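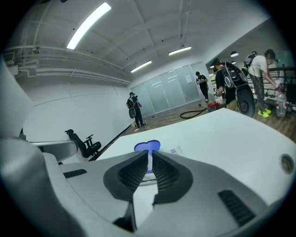

4. Montar el arco de globos y el rincón de fotos

Si has llegado hasta esta sección ya tienes las guirnaldas colgadas y las mesas vestidas, ¡enhorabuena, lo más pesado está hecho! Ahora toca la parte que más se va a ver en la fiesta: el arco de entrada del kit Flornura y el fondo de fotos. Reserva una tarde tranquila, pon música y busca a alguien que te eche una mano con los nudos.

4.1 Antes de empezar

Saca el contenido de las bolsas C y D y colócalo sobre una sábana vieja, así no se pierde ninguna pieza pequeña. Tienes que encontrar:

- 76 globos en tres tamaños (vienen mezclados, hay que separarlos)
- 2 bases con depósito para agua o arena
- Varillas flexibles con rosca en un extremo
- Tira perforada para globos
- Puntos adhesivos de doble cara
- Tela de fondo Collunano con ojales
- Bomba de mano de doble acción
- Bolsita con ganchos, bridas y cinta

La medida de los globos está impresa en el cuello. Los pequeños sirven para rellenar huecos al final, de modo que guárdalos aparte y no los infles todavía.

Nota: si compraste el kit en la edición de agosto, la tira perforada viene enrollada dentro de la caja de la bomba y no en la bolsa C. Mucha gente la da por perdida y está ahí mismo.

4.2 Preparar las bases

1. Elige el sitio definitivo. Una vez llenas, las bases pesan bastante y arrastrarlas marca el suelo.

2. Sepáralas entre sí algo menos que el ancho total que quieres para el arco. Los globos sobresalen por los dos lados y lo ensanchan mucho más de lo que parece en esta fase.

3. Llena los depósitos hasta la línea marcada. Con arena quedan más firmes; con agua es más fácil vaciarlos después. En exterior, usa siempre arena.

4. Cierra los tapones a mano, sin herramientas.

Precaución: no llenes los depósitos por encima de la línea. El tapón deja de asentar bien y el agua se escapa poco a poco durante la noche.

4.3 Unir las varillas

1. Enrosca las varillas de una en una sobre el suelo hasta formar una sola pieza larga. La última vuelta de rosca va un poco dura, dale sin miedo.

2. Introduce un extremo en la primera base y aprieta la palomilla.

3. Curva la pieza despacio, caminando hacia la segunda base con el otro extremo en las manos. ¡Este momento es muy vistoso y a los niños les encanta mirar! Que miren desde lejos, eso sí, porque la varilla puede soltarse de golpe.

4. Introduce el segundo extremo y aprieta también su palomilla.

5. Empuja el arco suavemente desde el centro. Tiene que balancearse y volver solo a su sitio. Si se queda inclinado, revisa las roscas.

4.4 Inflar los globos

Esta es mi parte favorita, porque de repente la habitación se llena de color.

1. Recorta un cartón con dos agujeros redondos, uno para los globos grandes y otro para los medianos. Cada globo inflado tiene que pasar justo por su agujero. Es un truco de toda la vida y cambia por completo el resultado.

2. Infla con la bomba hasta que el globo quede redondo. Si toma forma de pera, suelta aire.

3. Haz el nudo dejando un poco de cuello libre para poder engancharlo.

4. Ve guardando los globos en bolsas grandes de basura, separados por tamaño.

Calcula unos 60 minutos para esta fase entre dos personas con una sola bomba. Si tienes una bomba eléctrica Fitton, la boquilla estrecha encaja bien en estos globos; trabaja por tandas y deja descansar el motor entre una y otra, siguiendo las indicaciones de su propio manual.

Precaución: los trozos de globo roto y los globos sin inflar son peligrosos para niños pequeños y mascotas. Recógelos en cuanto caigan al suelo.

4.5 Vestir el arco

1. Pasa el cuello de un globo grande por un agujero de la tira perforada y tira hasta que el nudo quede al otro lado.

2. Sigue con un mediano, luego otro grande, y ve girando la tira para que no miren todos hacia el mismo lado. No busques simetría, queda mucho más bonito con un poco de desorden.

3. Cuando tengas la tira completa, sujétala a la varilla con bridas empezando por abajo. Corta los sobrantes a ras, que pinchan.

4. Aléjate unos pasos y busca los huecos. Ahora sí, infla los pequeños y pégalos con los puntos adhesivos.

5. Añade flores de papel, hojas o cinta, lo que pida tu fiesta. Para un cumpleaños de verano, las hojas de eucalipto artificial quedan preciosas entre tonos blancos y verdes.

4.6 Colgar el fondo de fotos

1. Plancha la tela Collunano por el revés, a temperatura baja y sin vapor.

2. Coloca los ganchos en la pared con la lengüeta hacia abajo y presiona cada uno durante 30 segundos.

3. Espera una hora antes de colgar nada. Sí, apetece verlo puesto ya, pero aguanta.

4. Cuelga la tela por los ojales de las esquinas y después por los del centro.

5. Si quieres luces, fija la guirnalda Okonkwo por delante de la tela, con el portapilas escondido detrás del borde inferior.

Nota: los ganchos no agarran bien sobre gotelé ni sobre papel pintado. En esas paredes es mejor una barra de cortina con dos soportes de pie.

4.7 Si algo no queda bien

El arco se inclina hacia delante: gira un poco las dos bases hacia atrás y pasa algunos globos grandes a la cara posterior.

Los globos se ven mates: es normal en los de látex al cabo de unas horas. Hay abrillantadores en espray para retrasarlo, aplicados con la ventana abierta.

Se rompe un globo en mitad de la tira: no la desmontes. Pega uno nuevo encima con dos puntos adhesivos.

La tela hace arrugas en el centro: cuelga una pinza de peso en cada esquina inferior.

Guarda los globos de sobra junto con la bomba hasta que acabe la fiesta. Para desmontarlo todo y plegar las varillas, pasa a la sección 5.

Sección revisada el 27 de julio.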